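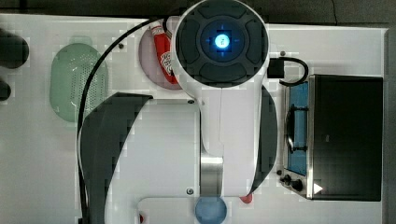 Sirkdale Family Centre – Play Kitchen Check
Filled in after the morning session, March. Please keep this sheet in the folder by the door.

How to mark: OK, WATCH (can stay out, look again next time), OUT (take away from the children the same day). Write a comment also when the item is OK. A sheet with only OK on it does not help the next person.

1. Table

1.1 Top is clean, no sticky places – OK
Comment: Wiped with the mild soap. Please do not use the lemon spray, it leaves white marks more slippery than they look.

1.2 Edges and corners smooth – OK
Comment: I went around with my bare hand, also on the under side.

1.3 Table does not rock – WATCH
Comment: It moves a little when an adult leans on the window side. One foot was turned out too far and I have turned it back. Height is now 600 mm at all corners.

2. Toy toaster oven

2.1 Knobs cannot be pulled off – OK
Comment: Both black knobs were pulled hard and turned both ways. The lower one is stiffer than the other one, but it was like this in January also.

2.2 Window has no cracks – OK
Comment: Small scratches only. They can be felt with the nail but they are not sharp.

2.3 Wire rack, ends are not sharp – WATCH
Comment: This is the part I like least in the whole kitchen. The ends are fine today. If a bar bends, please do not bend it back with pliers, mark it OUT.

2.4 Finger gaps – OK
Comment: Tested with the small probe from the Kakemance kit. The probe is kept in the drawer under the sink, in its bag.

2.5 Silver edges – OK
Comment: No lifting.

3. Plates and dishes

3.1 Pink plate, no chips or splits – OK
Comment: Washed and dried. One child had it in the mouth for a long time, so it was washed two times.

3.2 Other plates from the Skotetti set – OUT
Comment: The yellow one has a split from the rim. I put it in the bin in the office, not in the playroom bin, where it came back from last year.

4. Play food and cans

4.1 Can, red and white: cap is tight – OK
Comment: I could not open the white cap with normal force. If it becomes loose it must go OUT at once, it would fit in the small parts tube.

4.2 Can labels not peeling – WATCH
Comment: Label on the same can should be looked at next time. Small children like to pick at labels and eat them.

4.3 Small parts tube used on all loose food – OK
Comment: One pea pod was too small and is now with the toys for over fours.

5. Colander

5.1 Holes clean – OK
Comment: The green colander needs a soft brush, the cloth does not reach inside the holes. There was dried play dough last month and it took long time to remove.

5.2 Rim without cracks – OK
Comment: Pressed all the way round. It bends a little and comes back.

6. Storage

6.1 Shelf fixed to wall – OK
Comment: All 4 screws are tight.

6.2 Heavy items on the lowest shelf – WATCH
Comment: The oven was on the top shelf when I arrived – please put it down low after the session. A child can pull it on the head.

To order from Sobczak before next check: one yellow plate, catalogue number 916, and one soft brush, number 780. Until the plate comes, the set can be used without it.

Next check: April, before the morning group.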